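How to Ask a Company for Everything It Has on You

Last updated May 27, 2020

At some point you will want to know what a company has written down about you. Maybe you got a birthday email from a shop you visited once, to return something. Maybe you are just nosy, in which case welcome, you are among friends.

The tool for this is called an access request. Depending on where you live and where the company operates, a privacy law may oblige them to answer it. California has one, the European Union has one, and a fair number of other places have something similar with a different acronym. This page is about the practical side: what to write, where to send it, and what to do during the long silence that follows. It isn't legal advice, and if you're in a real dispute you should talk to a lawyer who has met you.

Before you start

Find the privacy policy. It lives at the bottom of the website in gray type on slightly darker gray. Open it and search the page for "your rights," "access," or "contact." You want an email address, a web form, or a mailing address. If all three are offered, use the one that leaves you with a copy. Web forms are the worst for this, so take a screenshot before you press send.

While you're in there, note the name of the company that says it is responsible for your data. It is often not the name on the storefront. I once spent two weeks writing to a loyalty program called Camach before working out that the cards were run by an outfit called Gowda, who had a perfectly good privacy inbox and answered it.

Then make a list of every way the company might know you:

Email addresses, including the embarrassing one
Phone numbers, old and new
Account or membership numbers
Previous last names and previous addresses
Order numbers, if you still have any

If you leave out the old email, they will search for the new one, find a single newsletter signup, and report that with some pride.

Write the request

Keep it short. Long letters get forwarded, and a forwarded letter is a letter on vacation. Put "Access request" in the subject line so it can't be mistaken for a complaint about shipping. Then something like:

"I am asking for a copy of the personal information you hold about me. Please also tell me where you got it, what you use it for, who you have shared it with, and how long you plan to keep it. My details are below. Please confirm that you have received this request and tell me when I can expect a reply."

Add your list. Add your name. Stop typing. You don't have to say why you want it, and a paragraph about how disappointed you are will only give them something easier to respond to.

If you know what you're after, say so. Lorna Agbayani, who proofreads these pages and has sent more of these than I have, asks by name for call recordings, chat logs and notes made by staff. Notes made by staff are the good part. Hers said "polite but persistent," and she has it on a mug.

Proving you are you

They may ask you to confirm your identity. This is reasonable, as you would not want them mailing your file to anyone with a free afternoon. What they ask for should bear some relation to what they hold. A code sent to the email on your account is fine. A passport scan to release the history of your sock purchases is not, and you can politely ask if there's another way.

If you do send an ID, cover what they don't need. The photo, the document number and often the birth date can go. Write the date and "for access request only" across the copy. Send it through their secure upload page if there is one.

The wait

Write down the day you sent it. Deadlines vary by law, so look up the one that applies to you and put it in your calendar. Some laws let a company give itself more time if it tells you, and it will generally be thrilled to tell you.

If the date goes by, reply to your own original message so the whole sad history stays in one thread. Two sentences will do. Ask for the status, and mention the name of the regulator you would complain to. You don't need to threaten anything. The name does the work.

What you'll get

Anything from a tidy PDF to 300 pages of spreadsheet exported by someone who was angry at the time. Virgilio Dagdag wrote in to say his came as nine separate attachments, 2 of them blank. Start with the column headings. If you can't tell what a code means, ask. An answer nobody can read isn't much of an answer, and in many places the law agrees.

Look for these first:

Anything plainly wrong, such as an address you never had
"Segments" or "interests," where you learn you are a boat owner
The list of third parties, or the vague cloud of "trusted partners"
Anything older than their own policy says they keep

From there you can ask for corrections, ask for deletion, or close the folder and feel slightly watched. If you want deletion, ask for it separately, after you have your copy. Asking for both in one message is a fine way to get neither in the right order.

Next in this series: opting out of data sales when the opt-out link goes to a page about opting out. 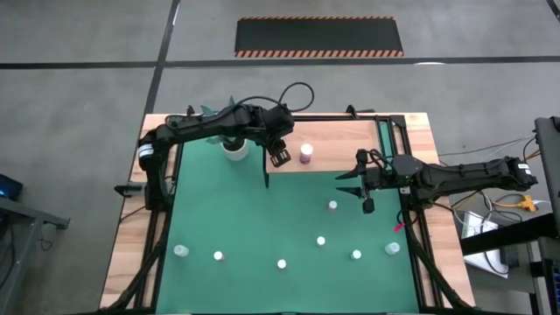 Two robot arms over a worktable with a green mat.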